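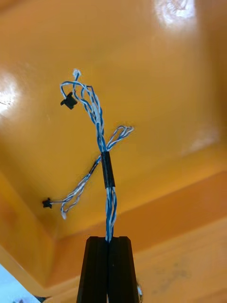 Wire Harness Sorting with a Two-Finger Gripper
Student project report, Doltgate Robotics Club
Written up by Mirko Bianchini and Tullio Vitale
December 13, 2019

What we wanted to do

Our club has done plenty of picking up blocks. Blocks are great for a first term, but they are stiff, they sit flat and they are exactly the same shape every time you look at them. We wanted something floppy! Tullio suggested wire harnesses, and once we'd tried lifting a few by hand with two fingers we were hooked on the idea. The aim was to take a harness out of a tray, hold it by the trunk and put it down in a second tray with its branches clear of the edge. We called the project Mokusis, and the name stuck before we could think of a better one.

The harnesses

They are made of blue and white wire twisted together, with short black sleeves where the branches leave the trunk and small black connectors on the branches. Twisted wire is springier than it looks. Bend a branch out of the way and it comes halfway back, usually into the path of the gripper. The loose loops are the worst part for planning, as they look very much like trunk to our software if the light catches them wrongly.

The orange trays were a good choice for colour, as blue stands out against orange really well. They were a less good choice for shine. A lamp overhead gives a white glare patch on the plastic, and in our early code the white strands simply vanished into it. Moving the lamp helped a bit. Teaching the program to look for blue first, and only then for white next to it, helped a lot more.

How we gripped them

We tried three places: on a sleeve, above the sleeve among the branches, and down at the base of the trunk. Gripping on the sleeve sounded the most sensible, but the tubing is smooth and the harness kept swivelling. Above it, we caught branches as well as trunk. Holding the base was the clear favourite, with the fingers closed around the wires and the rest standing up out of them - it looks a bit like holding a flower. The wrist camera also gets a good close view of the sleeve that way, so we could check which way the branches were pointing.

Recording and testing

Over the term we recorded 1,476 attempts, most of them in lunch breaks. Each session lasted around 30 minutes, and a surprising amount of that went on untangling. Mirko wrote the labelling program, and everybody took turns at using it (thank you to Gatti for the loan of the spare laptop).

For the final test we laid out 19 harnesses the program had not met before. It moved all but 2 of them into the second tray. Both failures were the same kind: a connector hooked over the rim on the way out and pulled the harness sideways in the fingers.

What next

We'd like to lift straight up for longer before moving across, which might cure the hooking. After that comes plugging a connector into a socket, and we can't wait to try it. We hope to have something to show at the Merkby open day in April.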